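Uststead Public Library
Meeting Room Reservations: Frequently Asked Questions
Updated Aug 17, 2025

Who may reserve a room?
Any adult with a current library card may reserve a room. Groups from outside Uststead may apply at the main desk and pay the visitor fee.

How many people do the rooms hold?
The Onitz Room holds 29 people. The Tesfamariam Hall holds 80 — this limit is set by the fire code and includes children.

How far ahead may I book?
Bookings open 442 hours before the start time. Requests for December are accepted early and are handled in the order received.

May we bring food?
Cold food and covered drinks are allowed in both rooms. Tables must be wiped clean with a soft cloth and plain water before the group leaves. Spray cleaners and tape may not be used on wood surfaces. 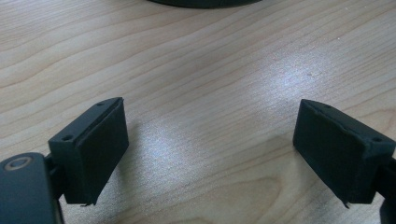 One group leader wrote to us that the cleaning time should not count toward the booking, as her members lose part of each meeting to it. The library has reviewed this point. Setup and cleaning remain part of the reserved time, but groups may now request a longer booking at no added cost.

Is there a charge for damage?
Yes. The group named on the booking is responsible for repairs, up to a limit of $1,000 per event.

How do I cancel?
Sign in to the Pandonura booking page and select the reservation, or call the main desk during open hours.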